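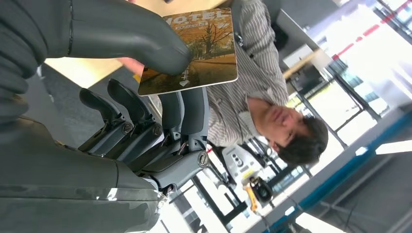

Why do economists say sunk costs don't matter when everybody acts like they do?

Posted by Gudness, 3rd June

Taking intro micro at night, second try at it. Textbook says sunk costs are irrelevant to any decision going forward. Fine, I can repeat that on a test. But then a few chapters later it says firms are modeled as profit maximizers because over time the ones that don't maximize get pushed out.

So my problem. I work at a small print shop. Owner paid 1,199 for a used folding machine last April. It jams constantly. We could send folding out to another shop and it would be cheaper per job, I did the math, saves 60 dollars a week at our volume. He won't do it, says he "has to get his money back out of the machine." The shop has been open for years and is doing OK.

If theory says he should ignore the 1,199, and he doesn't, and he's still in business, is the theory just wrong? Or is it a theory of what people should do and not what they do? The book goes back and forth and never says which. Also does resale value change anything, somebody offered him 455 for it and he laughed.

Sorry if this has been asked, search on here is terrible.

3 replies

Hailu

Two things are getting mixed up, and the book is partly to blame.

First one is a rule for deciding. Compare what happens from today on under each choice. The 1,199 is gone either way so it drops out of both sides. That part is arithmetic, your boss can't prove it wrong by ignoring it.

Second is a claim about behavior, that firms act as if they follow the rule. That one can be wrong and you need evidence for it. One shop isn't much evidence either way. The "bad ones get pushed out" argument only bites if the mistake is big compared to whatever cushion the firm has. 60 a week is not going to close a shop with loyal customers and a decent lease. Selection is slow and sloppy. It weeds out terrible decisions a lot faster than it weeds out slightly bad ones. Some textbooks write as though it were instant.

On the resale. The whole 1,199 is not sunk! If he can really get 455 today then 455 is a live cost of keeping the machine, he gives it up every day he doesn't sell. Only the difference is sunk. This is the bit students lose points on so write it down.

Now in fairness to your boss, check what went in your 60. Did you count driving the jobs over and back? Rush jobs? If the other shop is slow the week before an election you lose customers, and that's a real forward looking cost. He may be saying "get my money back" when what he means is "I don't like depending on those guys." People are pretty bad at giving the reason for things they do well enough. Doesn't mean he's right, only that his explanation isn't good evidence of how he's deciding.

Akik

theory is wrong, next. real people aren't calculators. my uncle ran a business 7 years and never once drew a marginal cost curve

Vonell

Don't think the answer above helps much. Nobody claims he drew the curve. Question is whether his prices moved the way the curve says when costs went up. Maybe they did, maybe not, but you have to look at that.

Would add one thing to Hailu's. There's a middle option your book probably skips. Sometimes sticking with a bad purchase is about reputation, with a partner or the bank or a spouse. Selling at 455 is admitting out loud he overpaid. If looking careless costs him something later, like a harder time getting the next loan, then that goes in the forward looking column too. Catch is you can rescue any behavior at all that way. Keep adding hidden costs until the guy is maximizing again. At that point the model doesn't predict anything, it just agrees with you afterwards. So if you use that kind of argument on the exam say what would count against it.

For the test itself: sunk = can't be recovered, subtract resale, compare going forward. Dont bring up your boss unless it's an essay.

Gudness

OK the 455 thing is what I was missing, thanks. And no I did not count the driving. Will redo it tonite.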